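I've had a season ticket for lower-league soccer for longer than I care to admit, and for most of that time my Saturday evenings have gone the same way: get home, sulk, open a stats app, sulk more. So when Allurix launched its match-tracking app in September I paid for the full year before the kettle boiled. Three months with it now, and I've got opinions!

First, the good stuff. Live scores are quick, quicker than the guy behind me with the radio, and the lineups land before the stadium announcer has finished mangling them. Zunville (my lot, sadly) get the same coverage as the big clubs, down to throw-ins.
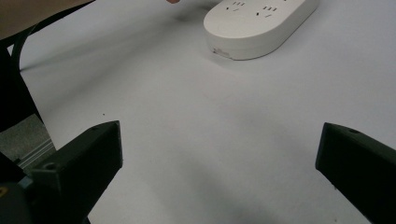
Kaede Hayashi thinks I'm being too kind: the alerts are fine for goals but hopeless for substitutions, and she found out her own striker had gone off at halftime when he scored for nobody in the 93rd minute.

Fair enough, I've had that too. Turning the alerts off and on again helped for one game, then they went quiet for the next two.

The player ratings are where I start grumbling. Everybody gets a mark out of 100, and our left back Tomić got an 88-ish sort of number after a game in which he fell over the ball and gave away a penalty. I was there. I saw it.

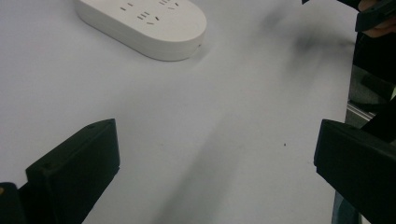 White power strip on a white tabletop.

The season archive, though, I love. It goes back 188 matches for us, every one with a little timeline you can drag along, and I lost a whole Sunday reliving the cup run against Grurnoletti (we lost, but beautifully).

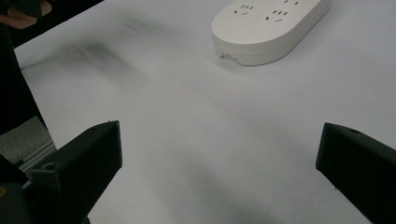

Battery use is heavy. A full match with the live view open takes a big bite out of my old phone, so I now switch to text-only after the break and keep the video clips for home. 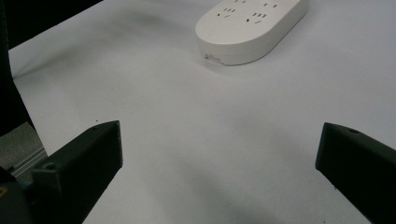 Would I renew? Probably, if they fix the sub alerts. Four stars, and one of those is for the archive.

Related reviews
Best radios for away days
Stadium seat cushions, compared
Masaru Honda on fantasy league apps
Are club streaming passes worth it?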